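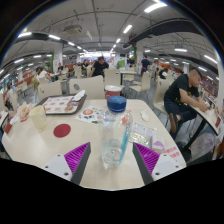 Home | Data | Visits | Contact

2 min read · 24 shares · 2 comments

Setstead Open Day – README

This folder keeps the recordings from the open day of Kultia at Prudmont. Guests could try the hand-held gripper on ordinary things at a cafeteria table, such as a water bottle. It holds 37 recordings, one per file.

Notes

- The purple pads belong to the second set. Please do not mix them with files from the Forsberg visit.
- Two files have no sound.
- Labels are still missing – we will add them in October.

Last change: 9 August 2018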